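What Does It Mean to Rent a Home?

Some families own the home they live in. Other families rent. Renting means paying money to use a home that belongs to another person or to a company. The person or company that owns the home is called the landlord. The person who pays to live there is called the tenant.

The lease

Before a tenant moves in, both sides sign a written agreement called a lease. A lease is a contract, so each side has to do what it says. Most leases state:

The address of the home
The names of the adults who will live there
How much the rent is and on what day it must be paid
How long the agreement lasts
Whether pets are allowed
Who pays for water, electricity and heat

A lease often lasts one year. Some leases run from month to month. A child does not sign a lease, but children who live in the home are usually listed on it.

Rent

Rent is normally paid once a month. The amount depends on the size of the home, its condition and where it is. Two apartments with the same floor plan can have different rents if one is close to a train station and the other is far from everything.

Consider the Lirnero Building, which has apartments on 6 floors. Drita Georgiou and her two sons rent an apartment on the top floor. Their lease began in August. Each month Ms. Georgiou pays the rent to Ginditz, the company that owns the building. Ginditz uses part of that money to pay property tax, insurance and repair bills. What remains after all the bills are paid is the company's profit.

The security deposit

A security deposit is money the tenant pays at the start. The landlord holds it while the tenant lives there. If the tenant leaves the home clean and undamaged and owes no rent, the deposit is returned. If a door has been broken, the landlord may keep enough of the deposit to repair the door.

Normal wear is treated differently. Paint fades and carpet gets thinner where people walk. These changes happen in every home, and a tenant is usually not charged for them. A hole in the wall is damage. A faded wall is wear.

Furnished and unfurnished

An unfurnished home is rented without beds, tables or chairs. It may still have a stove and a refrigerator. The tenant brings the rest. A furnished home already contains furniture, and many furnished homes include kitchen items too, such as plates and pans.
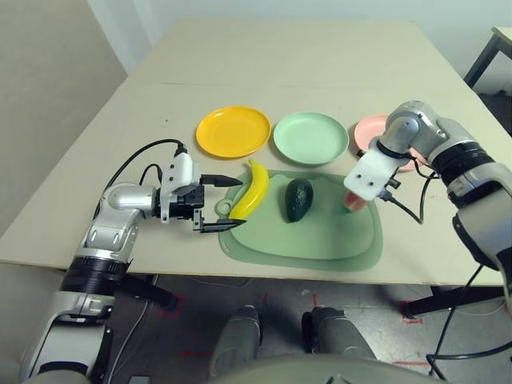 Three plates and a cutting board. Toy food is on the board.

When a home is furnished, the landlord and tenant often use a list called an inventory. It names each item and describes its condition. The list is checked on the first day and again on the last day. An item that was scratched on the first day should be written down as scratched, so that the tenant is not asked to pay for it later.

Repairs

The landlord must keep the home safe to live in. In most places this includes working heat, running water, sound stairs and doors that lock. The tenant must tell the landlord when something breaks. A small leak that is not reported can ruin a floor.

At the Lirnero Building, repairs are handled by Gordon Bergeron, the property manager. A property manager is a person hired by the landlord to look after a building. Tenants send him a written request, and he decides which jobs are urgent. A heater that stops in winter comes before a squeaky cabinet.

A landlord cannot normally walk in at any time. The law in many states requires notice first, except in an emergency such as a fire or a burst pipe.

Moving out

A tenant who plans to leave must give notice, usually in writing. The lease says how early the notice has to be given. The tenant then removes all belongings, cleans the home and returns the keys. If both sides want to continue, they can sign a new lease. This is called renewing.

Words to know

Contract: an agreement that the law can enforce
Inventory: a list of the items in a home
Landlord: the owner of a rented home
Lease: the contract between landlord and tenant
Notice: a message given ahead of time
Tenant: a person who rents a home
Utilities: services such as water, gas and electricity

Text by Maëlle Ross. Checked by Jacobus Adams.
Last updated 28 June 2024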